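Handout 4: Working rules for hand-held gripper recording
Last updated 3/8/18

These notes go with the fourth lab session. Read them before you come in. They cover how we set up a station, how we handle the grippers, and what counts as a usable recording. The lecture on published robot safety standards is a separate handout and is not repeated here.

1. What the rules are for

Recordings made with hand-held grippers get mixed together. A file you make at Provville may end up next to one made at Grernasside by someone you have never met. If the two of you set up the station in different ways, whoever uses the files has to guess which differences matter. The house rules keep those differences small. Where you must depart from a rule, write it in the log before you record.

2. Setting up the station

Set the board square to the table and leave it there for the whole block. Put the object on the board in its start position and take everything else off the board. Floor marks and rails stay where they are. If you knock a mark loose, stop and tell İlker Kozan or Aslı Kaplan, and do not put it back by eye.

Check the fingers next. Close them fully once and open them fully once. Wipe the inner faces with a dry cloth. Scuffs are acceptable. Loose pieces that could come off on the object are not.
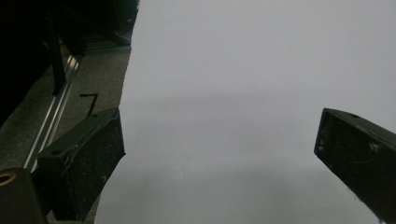 Then check the cables. Each one needs enough slack for the full reach of your arm, and it should leave the gripper on the side away from the other hand. Do this standing where you will stand for the recording – a cable that is fine when you lean over the table may pull tight when you step back.

3. Opening and closing each recording

Start with both grippers open and empty over the board. Hold them still until the operator at the screen says go. At the end, open both grippers again and hold still a second time. The still part at each end is used to line up the two gripper cameras with the head camera. A recording without it goes in the reject folder, however good the middle is.

Lighting is set once per block. Do not change the lamps or curtains between recordings in the same block. If the light has to change, close the block and start a new one with its own number.

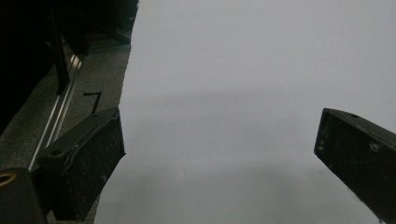 Rocío Arriaga wrote back on the first version of this section that a spoken "go" is too loose. At Grernasside they had 42 recordings in one block where the operator spoke before the second gripper had settled. She would have the person holding the grippers say "still" first and only then hear "go." We have taken this over. Say "still," wait, and move on "go."

4. Two-handed tasks

Most of the tasks in this course use two grippers. Decide before you start which hand does the work and which hand supports, and keep to it for the block. Swapping hands partway through is the most common fault in student recordings. In the January check, 13 of the 47 rejected files had it.

The supporting hand has a job even when it is not touching anything. Keep it low, to its own side, and out of the line between the head camera and the object.

Do not use your bare fingers to correct the object during a recording. If it slips or lands badly, pick it up again with the gripper or end the recording and mark it as a failed attempt. Failed attempts are kept. They are numbered like the others. 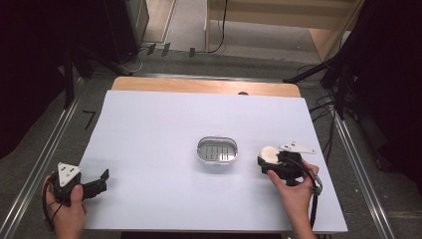

Approach is the part that takes the most practice. Come in slowly, with the jaws already open to the width you need, and close once. Small repeated squeezes make the force data hard to read. With a small container like the oval metal one at the center of the board, and a round whitish piece held in the right gripper, work beside the container first and cross the rim only when the grip is settled. Hold the piece beside the rim for a moment. Release only when it is fully supported. Songül Yaman's group uses the same rule for the Fendel tasks, so files from both courses can be compared.

5. The log

Fill in one line per recording, at the time, in ink:

- block number and recording number
- name of the person holding the grippers
- working hand
- object and start position
- any departure from these rules
- kept, failed or rejected
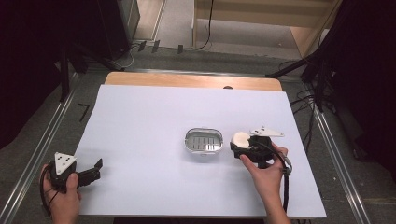
Fig. 4. Right gripper closed on the white piece, left gripper open.

"Rejected" means a fault in the recording. "Failed" means the task did not work but the recording is sound. Please keep the two apart. The course set now stands at 596 recordings, and sorting them out afterward is slow work.

6. For next time

Bring your log sheet and one page on a rule you would change, with a reason. Read the Ueda chapter on operator fatigue, first half only.

Contact: Gönül Dönmez, course office, Provville | Copyright course staff, for class use | Back to top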